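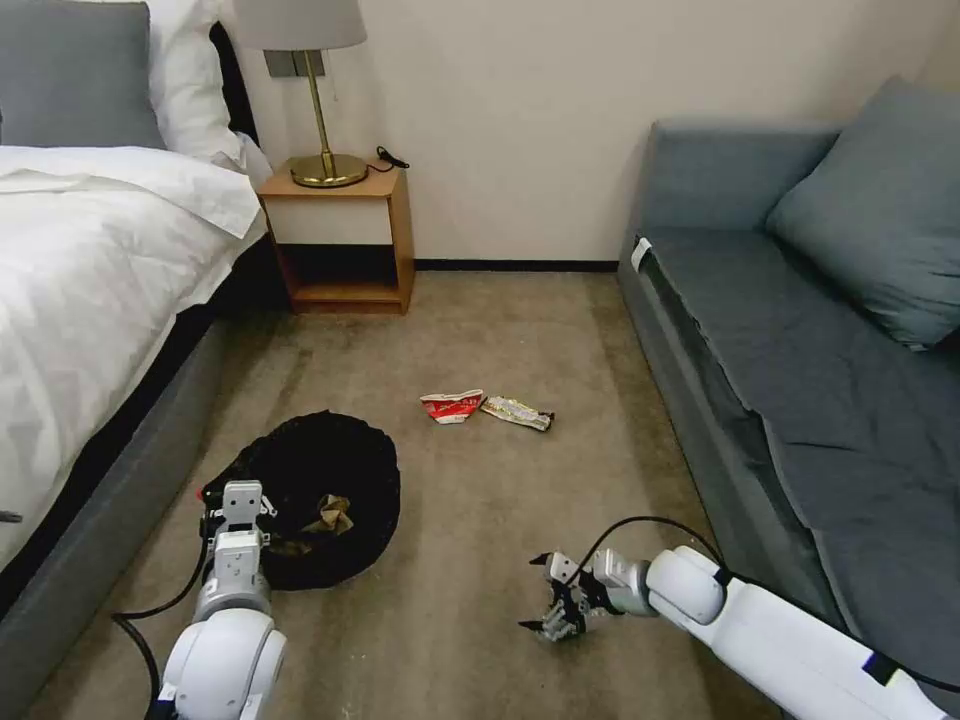 ## 4. Recording the trash pickup task

Bedroom set, both arms, head camera on. Read section 3 first if you haven't homed the arms today.

1. Bin on the carpet, bed side, within reach of the left gripper. Bag edges folded out over the rim.
2. Drop the trash in the open strip between bed and sofa. Wrappers, paper bag, bottle, whatever is in the Kelleo crate. Don't line it up. Change the layout every episode.
3. Both grippers open, fingertips clear of the carpet. Check the black cables have slack at the wrist.
4. Pick the task label in Drorkulska *before* you hit record. Labels can't be changed after, only deleted with the episode.
5. Record. One piece at a time, bin it, go back to start pose. Hold still at the end of the episode, then stop.
6. Mark keep or discard right away. Not at the end of the shift.

**Note:** missed grasps are fine, keep them if you recover within 5 seconds. Longer than that, discard.

**CAUTION:** do not drag fingertips along the carpet to scoop flat wrappers. Pinch a raised corner. Boyang replaced a pair of tips in July becuase of this.

### 4.1 Layouts

Start easy. Two flat wrappers close together is a good warm up and also the one the policy still gets wrong most, it tries for both at once. Then go to mixed.

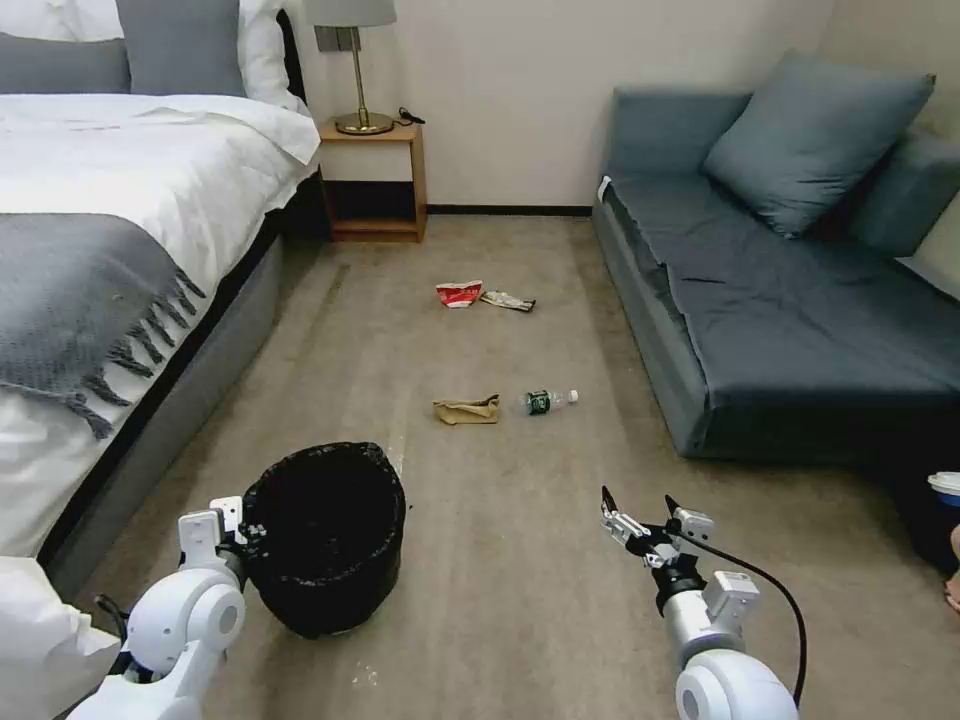
For mixed layouts grab the nearest piece first, work outwards. Bottles: across the body of the bottle, never by the cap. Bags: low force, Gandetti preset 6. Anything that rolls under the sofa, stop the episode and discard. Don't chase it with the arm.

- Target: 300 kept episodes per layout group
- Upload every 70, the local disk is small
- Swap operators when your wrists get tired, new hands are good for the data anyway

**CAUTION:** pause the arms before you step onto the carpet to reset. Every time. Both of them, the pause on the left leader does not stop the right.

### 4.2 If it goes wrong

Gripper won't close all the way: check for bits of wrapper in the linkage, power off first.
Head video drops frames: restart the recorder only, no need to re-home.
Label missing from the list: ask Yiran Zou or Fengying Han, dont make your own.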